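Call for participants: bench assemblers and kitting clerks

Tidari is looking for 40 people who pick, sort or kit small parts for a living. We want to hear what changes at your bench when a robot cell moves in. Vendors say it takes over the dull part of the job. We have read that claim in more than 100 brochures and would like to check it against people who were there.
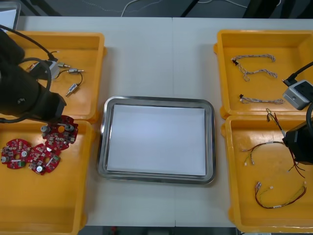
Kitting cell with two arms, parts trays and the lined center tray.

You can take part if you have worked next to a kitting or assembly robot for at least one full season. Temps and night shift are welcome. So are people who quit over it. 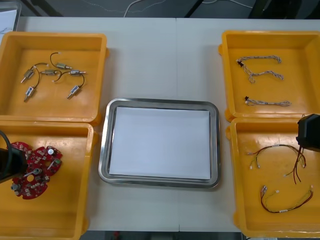
What we ask of you

One interview of 113 minutes at most, breaks included, with Lakshmi Pillai or Rin Shimada. You get $137, paid whether or not we like your answers.

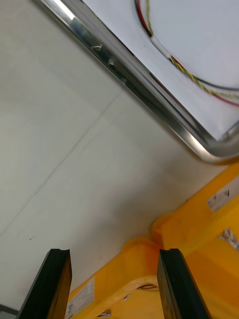
Untangling is a job, and it rarely shows up in a cost estimate. Somebody lays the parts out before the shift and fixes them when they snag. A loop of red and black wire lying across a tray is easy for your hands and a bother for two stiff black fingers. Tell us who does that work where you are, and whether their pay grade moved.
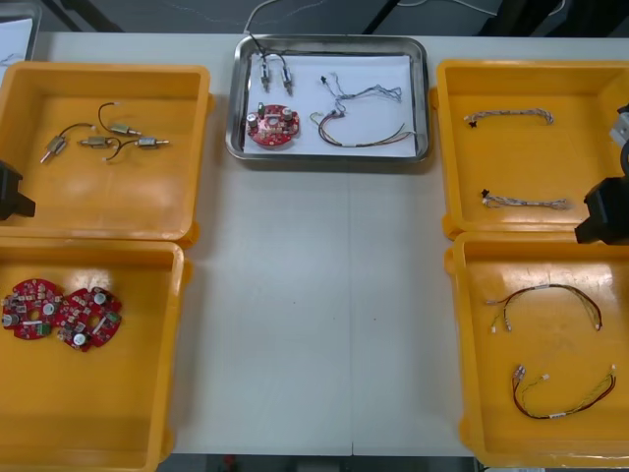 HOW TO APPLY

Write to Gopinath Kurup at the Tidari front desk. Leave out your employer's name — we don't need it. Interviews start in October.

Posted 2022-07-12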